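Handau to bring in plate hire for council bookings

Groups booking a council hall or park shelter in Handau will be able to borrow washable plates and bowls from June, under a scheme meant to cut the amount of throwaway tableware going to landfill.

The crockery will be kept at the Sundstead hall and lent out with the key to the venue. There will be no charge for sets returned clean and on time. Foam and plastic-coated paper plates will no longer be allowed at indoor council venues once the scheme starts.

Council staff looked through the bins after events at the hall last spring and found that paper plates and food scraps made up most of what was thrown out. Very little of it could be recycled. Plates with a plastic coating can't go in the yellow-lid bin, and plain cardboard ones are usually too greasy by the end of a meal.

The report to council said the halls had owned crockery in the past, but most of it was broken or taken home over the years and it was never replaced. Kitchens at two of the older halls still have the cupboards. 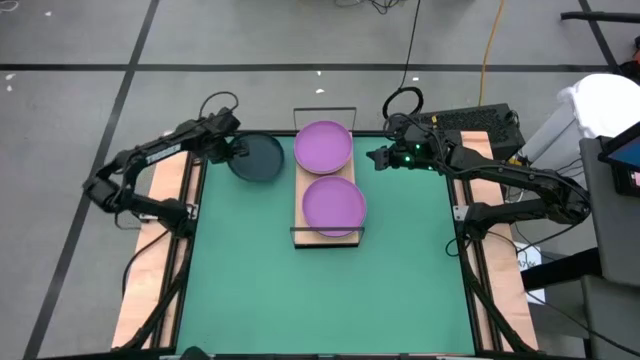
How the loans will work

The first stock will be 954 pieces, made up of dinner plates, side plates and bowls. They will be packed in lidded tubs so that a hirer can carry a set to a car without help. Cutlery will come in separate tubs. Cups are not included, as most of the halls already have enough of them.

Hirers will ask for the number of place settings they want on the same form they use to book the venue. Tubs can be picked up from 3 pm on the afternoon before an event and must be back within five days. Groups that meet every week can arrange to keep a set in a locked cupboard at their usual hall.

A deposit will be taken by card and released when the tubs are checked in. Chips and scratches from normal use will not be charged for. Missing pieces will be, at the price the council paid.

Anyone who can't wash up on site will be able to return the tubs dirty for a fee, provided the food has been scraped off. The Sundstead kitchen has a commercial dishwasher, put in when the building was re-roofed, and it sits idle on most mornings.

Park shelters are treated differently. Glass and china are already banned at the lakeside shelters under the parks bylaw, so those bookings will get hard plastic plates only. Compostable plates will still be accepted outdoors, though they will have to go in the general waste bin until the green waste contract is renewed. The current contractor does not take them.

The change drew a mixed response during the consultation, which closed last month. Most of those who wrote in agreed with the aim. The objections were mainly about the extra work after an event, and about small halls where the hot water runs out.
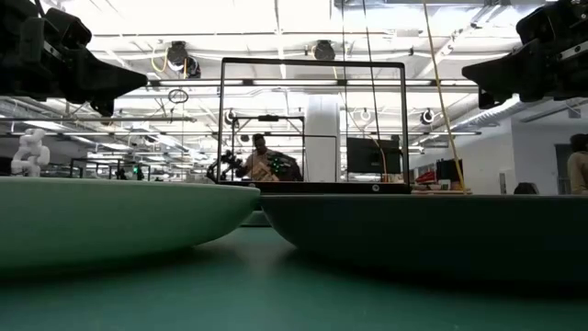 One submission from Prelon said the council should fix the sinks before it asked people to wash anything. The hall there has a single sink and an urn, it said, and after a funeral tea the same few people end up at it until dark. It asked for the ban to be put off at Prelon until the kitchen is upgraded.

The council has agreed to that in part. Prelon hall will be exempt from the ban for the first seven months, and hirers there will be able to return tubs unwashed without paying the fee. Money for a second sink and a larger hot water system has been put forward in the draft budget, which has yet to be adopted.

Jarman hall will be covered from the start. Its kitchen was refitted after the flood and has room for a full set of plates to be stored on site, so groups there won't need to drive to Sundstead.

Food stalls at the monthly market are not affected. They operate under a separate permit, and a report on packaging at the market is due later in the year. 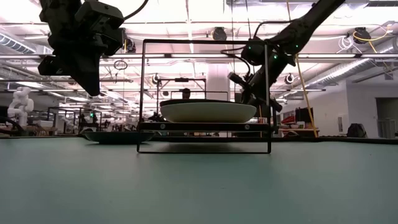 Serving dishes will be lent as well, but in smaller numbers and on a separate line of the form. Staff said these were the items groups most often forgot to bring, and the ones most often left behind in hall kitchens with no name on them. They also take up the most storage. A large shallow bowl like the cream-white one with the dark rim, up on the black rack, needs a good deal more shelf width than a flat plate such as the dark green one beside it. For that reason the big bowls will be kept only at Sundstead and Jarman.

Unclaimed dishes now sitting in the hall kitchens will be held at the council's front counter until the end of the month before the scheme opens. Owners can collect them during office hours. Anything left after that will be added to the loan stock if it is in good condition, or passed on to the tip shop.

The booking form is being changed and the new version should be online before the first loans go out. Bookings already made for June and later will be carried over, and hirers will be sent a short notice asking whether they want a set. Paper copies of the form will be kept at the library and at the Sundstead hall office.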